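Section 4. Fitting the Planet Gears to the Carrier Plate

Plitik Bench Gear Set, Molline
Text revised Sunday, June 14, 2020

4.1 Before you start

This section covers the carrier plate and the gears that sit on it. The outer ring and the cover are covered in Section 5. If you bought the set already assembled and are only cleaning it, read 4.2, then go to the cleaning steps at 4.6.

You will need:
The carrier plate (the flat round plate with the large center hole)
The planet gears
The center gear
The tube of light gear oil, part 935
A lint-free cloth
A soft brush, such as an old toothbrush

No wrench is needed for this section. If a gear seems to need force, stop and read 4.5.

4.2 Preparing the work surface

1. Choose a table that does not rock. Push on each corner to check.
2. Lay a cloth over it, with enough cloth past the plate on every side that a dropped gear lands on fabric. A dark cloth without a pattern is best. The gears are a pale metal and are hard to find on a white table.
3. Smooth out the deep creases where the plate will go. Light fold lines do no harm.
4. Brush off crumbs, lint and grit. Pay attention to the part of the cloth that will be under the center hole.
5. Lay out the gears to one side, flat, not touching each other.

Caution: Do not use a terry towel. Loops of thread catch on the teeth, and short fibers stay behind in the oil.

Note: The room temperature should be above 18°C. In a cold room the oil is thick and the gears will feel stiff even when they are fitted correctly.

4.3 Checking the parts

1. Pick up the carrier plate by the rim and wipe both faces. Fine circular marks left by machining are normal, and so are small surface scuffs. Neither affects how the set runs.
2. Run a fingertip around the edge of the center hole. It should feel even all the way. If you find a raised burr, do not file it. Contact Molline for a replacement plate.
3. Turn each gear in the light and look between the teeth. Brush out anything you find.
4. Look through the bore of each gear. A clean bore is smooth and has no dark ring of old oil.
5. Set the gears down on a clean part of the cloth, not on bare tabletop.

Caution: Teeth may have sharp corners when new. Hold gears by the flat faces.

Gears from older sets sold under the Purum name have the same outside size but a narrower bore. They will not go down on the Plitik plate. Keep the two sets in separate boxes.

4.4 Fitting the gears

1. Lay the carrier plate flat on the cloth with the post side up. The cloth should show through the center hole.
2. Put one small drop of oil on each post. Wipe away any that runs onto the plate.
3. Lower the first gear onto its post. Keep it level. It should drop under its own weight until its lower face is on the plate.
4. Spin it with one finger. It should turn freely and stop without a click.
5. Fit the second gear the same way on the next post. Leave the plate where it is and move your hands around it, so the plate does not slide and wrinkle the cloth.
6. Bring each remaining gear in from the outside edge of the plate. Coming in over the center brings your hand across the gears already in place, and they lift off easily at this stage.
7. When every post is filled, spin each gear once more.
8. Leave the plate flat for 5 minutes so the oil can work down the posts.
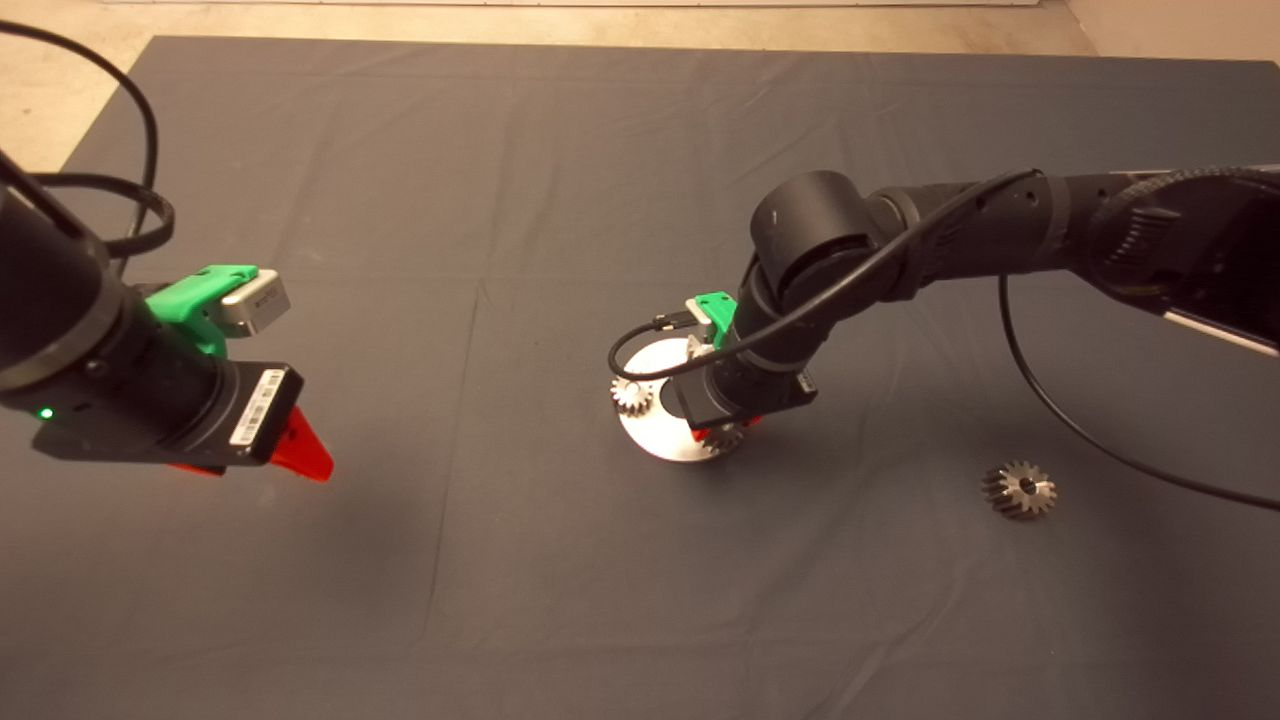
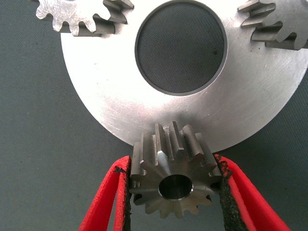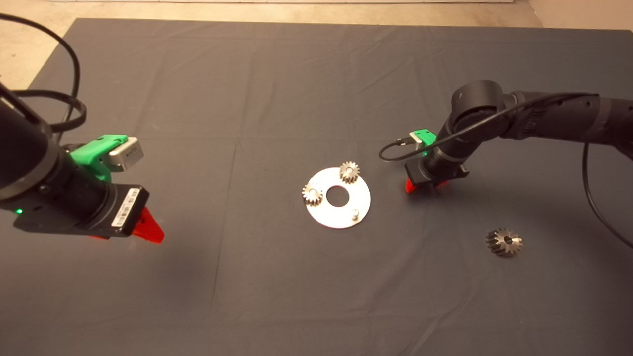
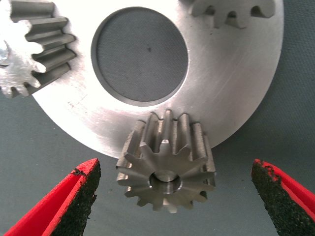
One owner wrote to us about step 6 and disagreed with it. I fit the center gear first, the letter said, and hold it steady with my left hand while I turn each outer gear until the teeth drop together, and I have never had one lift off on me. The same letter asked why the guide puts the center gear last.

Either order gives the same result. With the center gear in first, every outer gear has to be lined up with it as it goes down, and a beginner is likely to press on a gear that is sitting tooth against tooth. Pressing in that position can mark the teeth. If you have built the set before and prefer to start from the center, do so, and turn each gear slightly as you lower it.

To fit the center gear last:

9. Hold the center gear over the hole, flat face up.
10. Lower it until it touches the outer gears. Do not press.
11. Turn it slowly, a little each way, until it settles between them.
12. Turn the center gear through one full turn. All the outer gears should move together.

4.5 If something does not fit

A gear stops partway down the post.
Lift it straight off, wipe the post and the bore, and try again. If it stops at the same height, try it on a different post. A gear that stops on every post has a damaged bore. If it stops on one post only, the post is bent.

A gear turns but feels rough.
There is usually grit between the teeth. Brush both gears where they meet. Do not add oil until the grit is out.

The plate rocks on the table.
Look under it for a fold in the cloth or a stray washer.

The center gear will not drop in.
One outer gear is out of line with the rest. Turn the outer gears by hand one at a time, keeping a light touch on the center gear.

Caution: Never tap a gear with a hammer or the handle of a tool. Damage caused this way is not covered by the warranty.

4.6 Cleaning and putting away

1. Lift off the center gear, then the outer gears.
2. Wipe the posts and both faces of the plate with the lint-free cloth.
3. Brush the gears and wipe the bores.
4. If the set will be stored for longer than a season, coat the gears lightly with oil and wrap them one by one in the paper sleeves.
5. Shake the work cloth out over a tray before folding it. Check the tray for small parts.

The plate goes in the bottom of the box, under the foam. Gears go in the round slots. Replacement foam can be ordered from Sotelo using the form on page 29.

Continue with Section 5 to fit the outer ring.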